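Arkow Home Forum > Kitchens and Bathrooms > Yellowing on a white sink

Thread started by mopandbucket
3 March 2023

Hi all, long time reader, first time starting a thread. We moved in last May and inherited a white moulded sink in the utility room. I've been scrubbing the thing ever since and it still goes a bit yellow round the plughole. The previous owners left the leaflet in a drawer and it only says "Sumau, white", so I don't even know what it's made of. Any ideas before I give in and buy a new one? I've been quoted 192 pounds plus fitting and I'd much sooner spend that on a holiday.

tealeaf213
Soak it! Biological washing powder, a good scoop, hottest water from the tap, leave it overnight. Ours had years of tea on it and it came up lovely. Don't bother with the expensive cream stuff.

gritty_kitty
Please don't use very hot water until you know what it is. If it's acrylic you can end up with fine cracks and then the dirt gets in and you'll never shift it. Warm is plenty.

tealeaf213
I've done mine that way for 13 years and no cracks, but fair enough, mine might be ceramic. I've never asked it.

mopandbucket
It sounds dull when I tap it, if that helps? Not like the kitchen one, which rings. I'm fairly sure it isn't ceramic. I don't mind the odd mark in there, it's only for muddy boots and paintbrushes, but plain white shows everything.

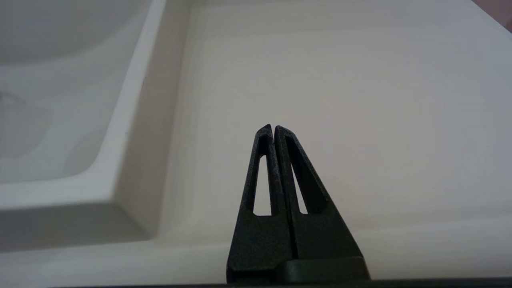
I also have a white tray for seedlings that has gone the same way, so whatever works on the sink will get tried on that next. My other half wants to go at the pair of them with wet and dry paper — 4000 grit, he says, so fine it's practically a cloth — and I've hidden it for now.

gritty_kitty
Keep it hidden. You'd take the shine off and it would stain twice as fast. Bicarb paste and a soft cloth, small circles, rinse, do it again the next day.

oldshed
Disagree, sorry. I did a Bettencourt shower tray with very fine paper and then polish, and it looked smart for years. You do have to finish with the polish though, that's where people go wrong.

gritty_kitty
A shower tray doesn't get paintbrushes in it!

oldshed
You've not seen my shower.

mopandbucket
Right, bicarb first then, and lukewarm water. Does the Wukeck cleaner do anything different or is it just bicarb in a nice tub?

tealeaf213
Smells of lemons. Otherwise no. Save your money and let us know how the seedling tray gets on.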